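**Podumach Pair - two-handed gripper set**
Product page, updated September 2019

The Podumach Pair is a left and a right gripper you hold in your own two hands. You do the chore, the grippers record how you did it, and at some later point a robot arm is expected to do it without you. We sell the first part of that sentence. The second part is being worked on by our customers, and we wish them well.

People write to ask whether the Pair will get their laundry folded. It won't, unless you fold it, and you'll be slower than usual because you'll be doing it with two fingers per hand. If you want a machine that does laundry today, buy a washer. They're very good.

**So can machines do chores yet?**

We get this one at every trade show, usually from someone holding a free coffee. Our stock answer used to be "some." Hubert Fankhauser, who runs our bench in Trorkside, has asked us to be more specific.

Picking up a rigid box from a known spot: yes, for years. Picking up a box from a spot nobody measured: mostly. Putting groceries away in a stranger's kitchen, with a dog in it: no. Wiping a counter: yes, if you don't mind which parts get wiped. Anything involving a bag: please sit down.

Bags are why a lot of our buyers come to us. A bag changes shape when you touch it, and every chore in a house or a packing room sooner or later has a bag in it. Ritchie, our small-parts packing customer, logged 1,784 runs with the Pair last spring and threw out everything before number 123, when the operator finally stopped fighting the jaws and started using them. That is normal. Allow for it. 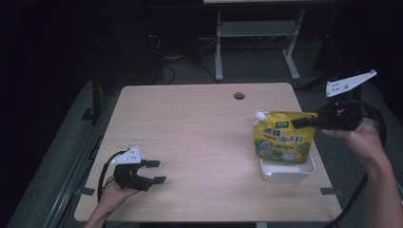 Finger length is the thing to decide before you order. The standard finger is fine for cups, blocks and small cartons. The long finger is for leaning on things, and leaning is half of housework - you steady one thing while you do something else to it. Take a spouted pouch standing in a tray. With the long finger you can press against the upper part of it from the side, while the other hand waits with its jaws open for its turn. A person does this without a thought. Getting an arm to learn how hard to press, and when to stop, is where the afternoon goes.

**What's in the case**

- Two hand-held grippers, left and right, black
- Two white mounting plates with a hole pattern for your own sensors
- Standard flat finger pads, four, plus four spares
- Two cables
- One printed card, which people lose

Tables, trays and groceries are not included. Robots are also not included, and we would like that noted before checkout, as one buyer in March was quite upset.

**Cables**

Yes, there are cables. We tried the wireless version. Timothée Hoarau spent most of a winter on it and now changes the subject. The wired set doesn't run down halfway through a session and doesn't lose its place when someone heats up lunch. Clip the cables to the table or run them over your shoulder, and leave enough slack to reach the far edge.

**What it feels like to use**

Tiring. The first hour is fun and the second is a job. Védís Mogensen, who wrote our operator notes, suggests changing hands on any task that allows it and swapping people before anyone gets clever. Clever operators invent shortcuts, and the arm will copy those too.

**Fit and limits**

- Sold as a pair only. Singles go through Retadero, our repair partner.
- Fits most adult hands. Gloves are fine if thin.
- Not for hot pans, live wires or pets.
- Pads are rated for 2,000 closes. After that they get shiny and start dropping things, so swap both sides together.

**Price**

$1,396 for the pair with standard fingers. Long fingers are extra and ship in the same case if ordered together. Schools should write to Tùng Khương for the lower price, and should say which school.

**Returns**

Thirty days, any reason except "it did not do the dishes."

**Support**

Định Thái answers the support mail and reads all of it. Please send the serial number from inside the left handle, which finger set you have, and a short note on the chore. If the chore is fitted sheets, he'll reply, but he can't help.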